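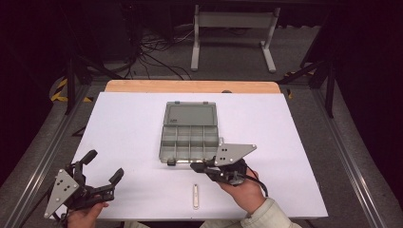
Our project began with a shoebox of seed packets, and with the question of why so many of the beans in it refused to come up. The school garden at Postmont has been saving its own seed for years, mostly in paper envelopes tucked into whatever tin or drawer was handy, and we wanted to find out whether the way seed is stored makes much difference to how well it sprouts in spring. There are plenty of ways to keep small lots apart. A hinged plastic organizer box, the kind with two rows of little cells, four to a row, is handy for sorting because you can open the lid flat and see every compartment at a glance, but it isn't the only choice, and plenty of gardeners we talked to swear by jam jars.

By Student Team, Wullance Garden Project
Fri 28 November

We settled on 2 kinds of seed, runner beans and lettuce, partly because we had lots of both and partly because (we will admit it) we wanted to eat the lettuce. Altogether we tested 600 seeds. Half had spent the summer in a warm greenhouse cupboard and half in a cool, dry cellar over in Tistthorpe, where the family of one of our team very kindly gave up a whole shelf and never once complained about the labels falling off.
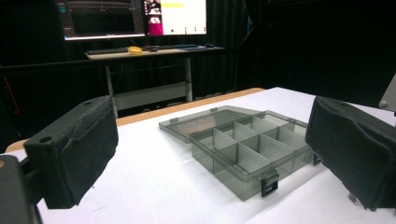 The cellar seed was kept in sealed jars with a spoonful of dry rice at the bottom, an old trick that we wanted to try for ourselves. The greenhouse seed stayed in its envelopes. When school started again we laid everything out on damp paper towels, rolled the towels up, and checked them every morning before first class, which made some of us a good deal more punctual than usual!

The lettuce gave us the clearest answer. Most of the cellar seed had sprouted within 6 days, while the greenhouse seed was slow and patchy, and a fair bit of it never did anything at all. The beans were harder to read. Both groups came up quite well, though the cellar beans looked sturdier, and we lost one roll of towels to mold and had to leave it out of our results. We think the bigger seed copes better with a hot summer, but we would like to run the beans again for longer before saying so firmly.

We would also measure the dampness of the air next time. We only wrote down temperatures, and our notebook from the Worku greenhouse has a gap in it over the long weekend. The leftover lettuce seed has gone back to the cellar for next spring's planting.

Contact the Wullance Garden Project | Copyright Postmont School | Back to top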